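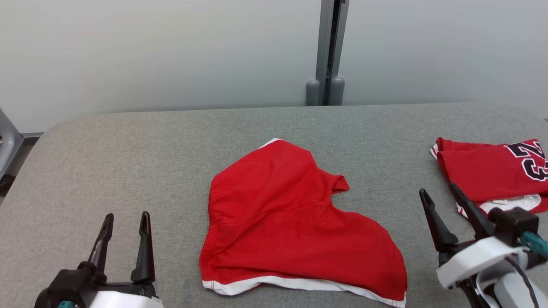

Koltwood felt-look folding pad, gray. Red shorts and number 23 jersey not included.

Koltwood Folding Pad - Gray

Padded work surface for folding, sorting, steaming prep. Soft mottled gray felt look, rounded corners. Sits on any table or counter. No slipping shirts, no scratched tabletop.

Good for team kit, kids clothes, towels, anything with slick fabric that slides all over a bare table. Red and white show up nice against the gray so you catch stains before they go in the drawer.

Details
Color: light to medium gray, one shade only for now
Corners: rounded
Care: lint roller or damp cloth. Do NOT machine wash
Iron safe: no. Use the Scanlon press mat for that
Item no. 3289-G

Stock
278 left in the warehouse. Next batch lands in September - the Hindavach color range (navy, oatmeal) comes on the same truck if all goes well.

Clubs and laundries
Orders of 100 or more get the trade price, email first and we'll send a quote. Gromia account holders log in as usual, discount shows at checkout. Max 800 per order, more then that and we ship in two lots.

Shipping
Order before 2 pm, goes out same day. Pads ship rolled. Lay flat overnight, felt side up, edges will settle. Corners can take a bit longer.

Returns
30 days, unused, in the orginal sleeve. Lint = used, sorry.

Questions on bulk or cut sizes - ask for Pádraig Mac an tSaoi at the trade desk, mornings are best.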